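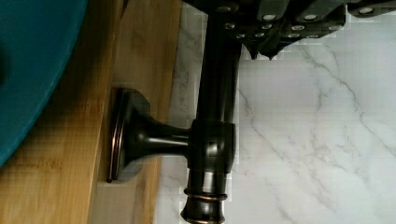
Gripper at the bronze faucet, teal basin at upper left.

Household Tips: Notes From a Robot Open Day

The Istura workshop in Zatville opens its test kitchen and washstand to the public one Wednesday in May. Visitors stand behind a rail while the arms work. The tips below come from two hours at that rail and from questions put to the operators. All of them apply to ordinary kitchens and bathrooms.

Faucets

A gripper has no feel for a finish, so the operators set the closing force low and raise it in small steps. Do the same with a wrench. Dark bronze finishes scratch through to a lighter color and cannot be touched up well. Wrap the part in a soft cloth, use a strap wrench where one fits, and stop when the joint is snug.

Approach a side handle along its own line. Pushing at an angle loads the stem and wears the seal. If a handle needs more force than it did last year, shut off the supply and service the valve before the stem strips.

Wipe dark fixtures with plain water and dry them. Vinegar and abrasive powder dull the finish.

Counters

The operators fix a place for every object before a run and photograph the layout. A household can use a simpler version – one row against the backsplash for containers, the middle left open for the cutting board, appliances at one end.

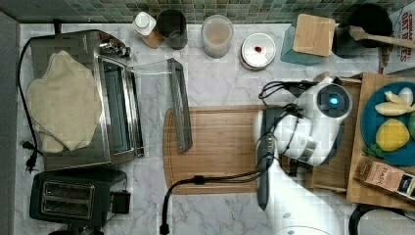

Cords are the main cause of stopped runs, according to the operators, and they deserve the same attention at home. Unplug small appliances when they are not in use. Route the cord behind the appliance, never across the board. A hook-and-loop tie holds the slack and costs little.

Clear the top of a toaster oven before switching it on, towels included. An oven door that folds down needs clear counter in front of it. Measure the open door before choosing a spot, and add 2 inches for the handle and your hand.

Keep tea, cereal and other dry goods in the same place each time. The Halledport team, which brought its own software to the event, allows 27 seconds to find an item before the run is scored as a miss. Most pantries would fail that test.

Bamboo and Stone

Bamboo beside a basin should be oiled every 9 weeks. Sand dull spots with 300 grit, along the grain only, and let the oil dry overnight. Marble patterns hide water spots, so check the seam between wood and stone by touch.

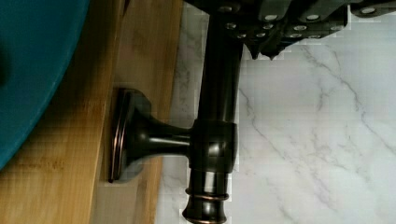 Faucet from above, with bamboo on the left and marble on the right.

Reseal that seam when the bead lifts at either end. Cut out the old bead completely; new sealant does not bond to old. The next open day is at the Salcedo building, with the doors open from 9 a.m.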